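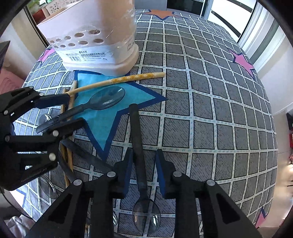

*By Ariel Cabanatuan – October 26, 2021*

So the left gripper bit me. I'm fine! It was a pinch on the side of my thumb with a purple mark to show for it, but I've been using hand-held grippers since July and had gotten pretty smug about them, so I figure I owe you all the story.

For anyone new: I collect demonstrations at home for a project called Kirnholm. I do chores with a gripper in each hand, the recordings get uploaded, and a robot arm in a lab in Tilville is supposed to learn to do the same chores. This month's chore is utensils. Spoons and chopsticks start out scattered on the star cover, and they have to end up standing in the holder. Easy, right?

It was easy for 27 runs. Then on the next one I squeezed the left trigger, picked up a chopstick, let go of the trigger, and the fingers stayed shut. I shook it (don't do that). I squeezed again and it opened halfway, stopped, and looked perfectly innocent. So I did the dumbest thing possible and reached in with my bare thumb to push the finger plate back. Whatever was stuck came unstuck, the return spring did its job, and the linkage closed on me right where two of the plates cross. I said a word that is now in the recording, and yes, I've asked them to delete that one.

After some ice and a cookie I took a proper look. One of the pins on the left side had crept outward, just enough for its head to catch the edge of the next plate. With the fingers open you could barely tell. Closed tight on something skinny like a chopstick, it would hang up every few tries. Spoon handles are thicker, so the fingers never closed far enough to hit the bad spot, and I think that's why I got through so many runs without noticing a thing. The right gripper, same age, same amount of abuse, is perfect.

I wrote to Drarow, who make the grippers, and sent them a video of it sticking. They had me measure how far the pin stuck out and read them the batch number, and a replacement pin set is on its way. In the meantime the left one is in a drawer with tape around it, and I've been doing the one-handed tasks, which mostly means dropping spoons into the holder over and over – kind of soothing, to be honest.

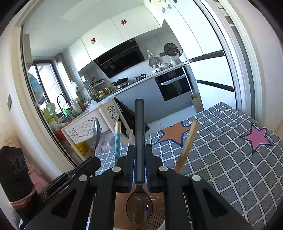 Moser wrote back the same evening to say that a pin walking out like that usually starts with the retaining clip, and that if I only swapped the pin and reused the old clip I'd be icing the other thumb by Christmas. Fair enough! I checked and the clip on mine was bent, so I've asked Drarow for new clips too, for both grippers.

Moser also wanted to know if the stuck runs were still in the upload. Ugh. They were. I went back through and found 8 where the left fingers open late, a little hitch you'd miss if you weren't looking for it. I don't love the idea of some poor robot arm learning to hesitate before it lets go of a chopstick, so I flagged them all and I'll redo them when the parts get here.

New house rules, taped up next to my charger: open and close both grippers 13 times before the first run, with a chopstick between the fingers. If one sticks, set it down and unplug it. And no thumbs in the linkage, ever, even if it's "just for a second."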